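Cudach 3개월 사용 후기: 부품 가공업체 홈페이지에 써 본 사이트 제작 도구

작은 기어 가공업체의 홈페이지를 맡아 Cudach로 다시 만들었다. 이전 사이트는 Langlois라는 설치형 관리 도구로 돌아갔는데, 업데이트가 끊겨 문의 양식이 자주 멈췄다. 2월에 요금제를 결제했고 지금까지 3개월을 썼다. 제품 페이지는 모두 600개다.

초기 설정은 어렵지 않다. 도메인 연결과 보안 인증서 발급은 한 화면에서 끝난다. 템플릿은 많지 않고 제조업용으로 쓸 만한 것은 셋이었다. 그중 Rinbridge라는 템플릿을 골랐다.
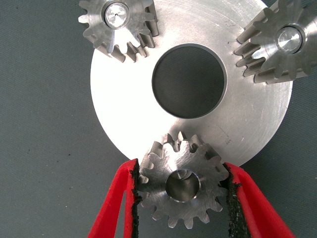 글꼴과 여백은 편집기에서 바로 바꿀 수 있지만 표의 열 너비는 CSS를 직접 넣어야 조절된다. 규격표가 많은 사이트라면 이 작업에 시간이 꽤 든다. 한글 줄바꿈도 기본값으로는 단어 중간에서 끊겨서 따로 손을 봤다.

이미지 처리는 만족스럽다. 원본을 올리면 화면 크기에 맞춰 여러 벌을 만들어 주고, 목록에서는 화면에 들어올 때 불러온다. 기존 사이트에서 옮긴 파일은 2,724개였고 일괄 업로드 중에 한 번 멈췄다. 다시 실행하니 중단된 곳부터 이어졌다.
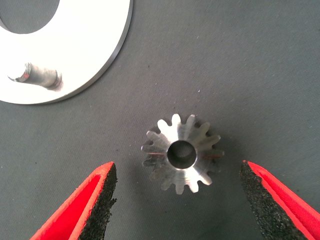 회색 천 위에 놓인 은색 금속 기어

검색 최적화 기능은 기본은 한다. 페이지별 제목과 설명, 대표 주소, 사이트맵이 들어 있다. 다만 옛 주소를 새 주소로 넘기는 설정은 한 줄씩 입력해야 한다. CSV로 올리는 기능은 상위 요금제에만 있다. 같이 작업한 Hema Venkataraman이 스크립트를 짜서 해결했는데, 개발자가 없는 팀이라면 상위 요금제를 쓰는 편이 낫다.

고객 지원은 이메일만 된다. 오전에 보낸 문의는 대체로 그날 오후에 답이 왔다. 담당자 Huguette Lefèvre의 답변은 정확했고, 양식 알림 메일이 스팸함으로 가던 문제는 발신 도메인 설정을 고쳐 풀었다.

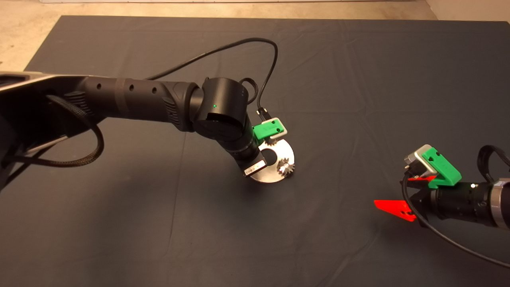 무료 체험 기간에 만든 사이트를 유료로 그대로 옮길 수 있나?
그대로 이어서 쓸 수 있다. 결제 후 도메인만 연결하면 되고, 체험 때 쓰던 임시 주소는 설정에서 꺼야 한다.

통계 화면은 단순하다. 방문 수, 유입 경로, 양식 제출 수 정도가 나온다. 광고별 전환을 보려면 외부 도구를 붙여야 해서 우리는 Esus를 연결했다. 연결 자체는 코드 한 줄로 됐지만, 쿠키 동의 창과 충돌해 처음에는 수치가 두 번씩 잡혔다. 동의 창의 자동 실행을 끄고 나서 맞게 나온다.
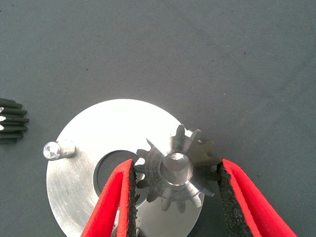

총평

페이지가 많고 사진 위주인 중소 제조업체라면 쓸 만하다. 규격표를 자주 고치거나 주소 이전이 많은 곳은 체험 기간에 그 부분부터 시험해 보기를 권한다. 우리는 다음 갱신 때도 같은 요금제를 유지할 생각이고, 영문 페이지는 아직 옮기는 중이다.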